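Every spring the same promise comes around, and this May it comes from Itbridge. Their Rosum countertop sealer is said to last 24 months on slate, soapstone and concrete, with one coat and no sanding. I'd like to believe it. I also remember Anusel, which made the same promise, cost $30 a bottle and gave my kitchen a sticky film that picked up every crumb in the house.

The claim rests on a test of 200 wipes with a damp cloth. Think about how often you wipe a counter. In a busy kitchen that's a month — maybe less if you bake. Nothing in the leaflet mentions lemon juice, hot pans or red wine, and those are what ruin dark stone. 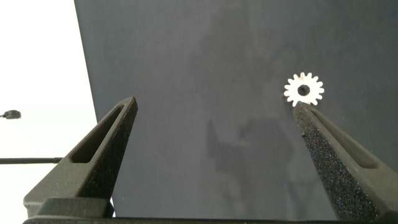

HOME & KITCHEN

Matte gray surfaces are naturally a bit patchy, and plenty of owners like them that way. If you do, you may not need a sealer at all. Plain mineral oil from the drugstore darkens slate for a while, then fades, and you put on more.

If you still want to try Rosum, buy the small bottle. Test it on the underside or a back corner, wait 30 minutes, then leave a slice of lemon on it overnight. Tan Hardware takes returns on opened bottles, but only with the receipt.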